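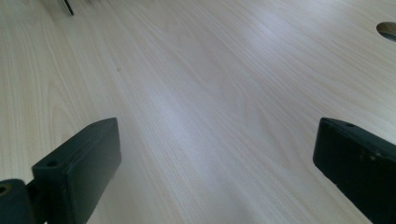 Speaker notes — "What the Grippers Really Cost Us"
Sat 10 November, Wynne room, after the coffee break

Opening (keep it loose)

Hi everybody, thanks for coming in on a weekend. I run the budget side for a small automation shop called Perby. I don't write the code and I don't design the parts. I sign the purchase requests, and I'm the one who gets the email in February when the numbers don't add up. So this is a talk about money, mostly, with some hardware in it.

Quick show of hands: who has bought a gripper in the last year? And who bought everything that gripper needed on the same purchase order? (Wait for the laugh. If there isn't one, keep going.)

The plan we started with

We wanted hand-held grippers, the kind a person carries around and works with, so we could collect examples of everyday table jobs before paying for a robot arm. Good plan! I still like it. An arm is a big check to write, and we wanted to know which jobs were worth automating before we wrote it.

My first budget had 2 lines. Line one was grippers. Line two said "misc." I would love to tell you I was new at this, but I'd been doing it for years. (Show the spreadsheet here. Yes, the real one. Leave it up long enough for people to read "misc.")

What was hiding in misc

Go slowly through this bit, people like to write it down.

Fingers. Fingers get scuffed, they get swapped, and sooner or later you want a different shape. I now budget spare pairs from day one, and I ask the supplier what one pair costs by itself. You'd be surprised how many quote sheets only list the whole tool. If they won't give you a price for the fingers, I'd take that as a warning about how the next couple of years are going to go.

Fasteners. Tiny line, huge headache. We lost most of an afternoon to one screw that nobody stocked locally. Buy the bag. Label the bag. Put the bag somewhere that isn't a person's desk drawer.

Tables. I put zero dollars down for tables — we had tables! What we had was a mix of heights and finishes, and some were under windows. A pale wood top is nice to look at, and it also throws light back at you when the sun or a ceiling lamp hits it at the wrong angle. Same story with cable holes in desks. Great for cables, less great when you're working with small parts and one goes down the hole. So now I walk the room before I approve the room. Bring a lamp and move it around a bit.

Storage and backup. Recordings pile up fast. Ask for a quote that covers the whole project and not just the first month, and get whoever does your IT in on that call.

People's time. This was the biggest line by far and it wasn't on my sheet at all. Setup, cleanup, checking the recordings, redoing the bad ones. (Pause. Somebody usually has a question here, take it.)

How we picked a supplier

We got down to Wureck and Hirureo. I'm not going to tell you which one is better, we only bought from one and it wouldn't be fair. What I can tell you is what I asked both of them:

What does the second order look like? Same price, same lead time, same part?
Can I buy the bracket without the finger, and the finger without the bracket?
Who answers the phone when something bends?
If you change the design, do my old spares still fit?

That last one is my favorite. We had one sales rep go quiet for so long I thought the call had dropped.

We went with Wureck in the end. The unit price was higher, but the spare parts list was complete and had prices next to everything, and I could build a budget from it without guessing. Your reasons may be different and that's fine.

Pilot first, please

We started with a small pilot at one table, ran it for 15 working days, and wrote down every single thing we had to buy, borrow or fix. Tape counts. The extension cord counts. The extra chair counts, and yes, I got teased about the chair.

That list became the real budget. My old "misc" line turned into a full page, and the request went through on the first try because I could point to where each item came from. Before that I was used to sending things back and forth until everybody was grumpy.

(If time is short, skip to the spares slide.)

Spares slide

My rule of thumb, and please argue with me: I hold back 50 percent of the hardware line for spares and changes in year one. People make a face at that. Then in year two I look at what we used and cut it down. Ours did come down, but I was glad to have it while we were still changing our minds about finger shapes every other week.

Also, decide early who is allowed to open the spares box. We didn't, and I found out it was empty on a Monday morning with a full room of people waiting to start.

Questions I'd like to get

Leasing or buying — I have opinions, ask me.
When to move up to the arm. We're working on that request now and I'll share the draft sheet with anybody who wants it.
Insurance, if there's time. It's dull but I've got a good story.

Leave the spreadsheet link up during questions. Remember to hand the clicker back to the front desk.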